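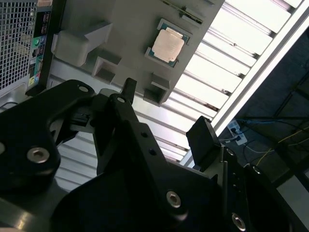 Figure 4-1. Processor in the tray pocket, wrist camera view.

4. Open Day Demonstration: Processor Placement

This section is for the person who runs the processor demonstration for visitors. It supposes that the cell is already installed and calibrated as written in section 3. If the cell was moved since the last calibration, even by a few centimeters, please go back to section 3 first.

The demonstration was prepared for the May open day at Undport and we repeat it for school groups and company visits. One full round takes 7 minutes with talking. Please do not make it shorter, the visitors at the back need time to come forward and look at the screen.

4.1 Before the visitors arrive

1. Switch on the arm controller and wait until the status lamp on the controller is steady.
2. Start the Sternaten program on the cell computer and load the file "Bakilana". Do not load "Bakilana test". The test file has no pause points.
3. Lay the computer tower on its side on the slotted platform, with the open side up. Push it gently against the two stops.
4. Put the gray fixture plate on the platform beside the tower. The tall post must stand upright. If it leans, loosen the plate, seat it again and tighten.
5. Lift the retention frame of the CPU socket and check with a lamp that the socket is clean and no pins are bent.
6. Place the processor in the square pocket of the tray, metal side up. Hold it only by the edges.
7. Open both camera windows on the visitor screen: the wrist camera on the left, the workspace camera on the right.

Note: The corner mark of the processor must agree with the corner mark in the setup sheet. The program does not check this. When the processor is turned wrong, the arm will carry it wrong to the socket with full confidence.

Caution: The tower must be disconnected from the mains during the whole demonstration. Remove the power cord from the wall and also from the tower.

4.2 Where the visitors stand

1. Put the floor tape 600 mm from the platform edge on all open sides.
2. Ask visitors to stay behind the tape while the arm is enabled. Children stand in front, adults behind them.
3. One group is maximum 19 persons. For bigger groups, divide them and run the round again.
4. Keep one operator at the stop button all the time. The operator does not explain and does not answer questions. For this reason you always need 2 persons - one operator and one guide.

4.3 Running the round

1. The guide tells the visitors what they are going to see and asks them to look first at the left window on the screen.
2. The operator presses Enable and then Start. The arm goes to the ready position.
3. At pause point A the gripper stops near the tray. The guide can explain how the fingers are made and why the processor is held at the sides.
4. The operator presses Continue. The arm takes the processor from the pocket.
5. At pause point B the arm is high over the tower. Now ask the visitors to look at the right window, or directly at the arm.
6. The operator presses Continue. The arm comes down slowly over the socket.

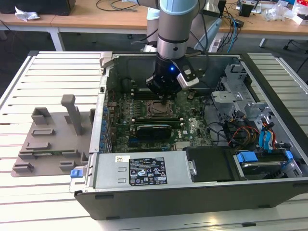 Figure 4-2. Gripper reaching down toward the CPU socket. Workspace camera.

7. At pause point C the fingers are over the socket. Wait here. In our experience this is the moment when most questions come.
8. The operator presses Continue. The program makes the small search movement and then opens the fingers.
9. The arm goes up and returns to the ready position. The operator presses Disable and says it loud, so the guide can hear.

Note: If the program shows "Contact too early" at step 8, do not press Continue a second time. Press Return, let the arm go back, and check if a cable lies over the board. The red, yellow and light blue cables in the tower are long and like to move when the tower is carried. Fix them again on the drive cage side.

Caution: Never put a hand inside the tower when the arm is enabled, also not at a pause point. A pause is not a stop. The arm holds its position with power on.

4.4 Questions that visitors often ask

Is it faster than a person? No. A trained technician is faster with this task. We tell this openly, and visitors normally appreciate it.

How does it know where the socket is? The platform and the fixture plate give the rough position, and the cameras correct the rest.

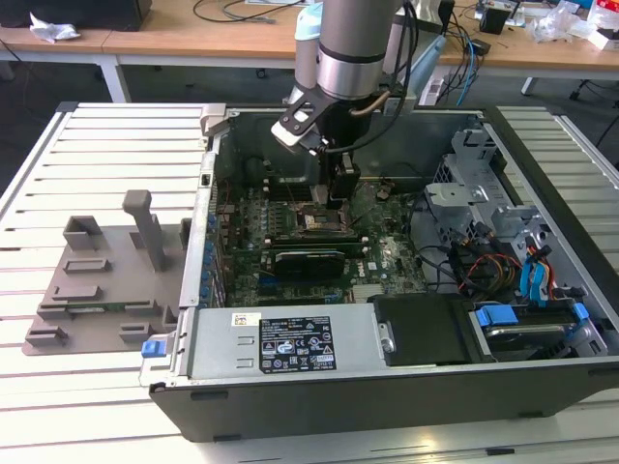 The last few millimeters are the difficult part. The camera at the wrist sees well from a distance, but near the board the fingers hide a part of the socket, and the program must then use force as well. If a visitor wants to know more about this, the guide can show the force curve in Sternaten (menu View, then Force). It stays on the screen until the next Start.

Can it break the computer? Yes, it can bend pins. We keep a spare board from Eltora in the cabinet for this case. Do not use boards from the classroom.

4.5 After the last group

1. Check that the arm is disabled and the stop button is pressed in.
2. Take the processor out by hand, put it in its box, and close the retention frame.
3. Put the cover on the socket if the tower will stay on the platform overnight.
4. Write the number of rounds and every error message in the demonstration log. Write the message exactly, not in your own words.
5. Close Sternaten before you switch off the controller - in the other order the log file of the round is lost.

For changes to the pause points or to the file "Bakilana", contact Kerubo Chege. Please do not save changes under the same file name.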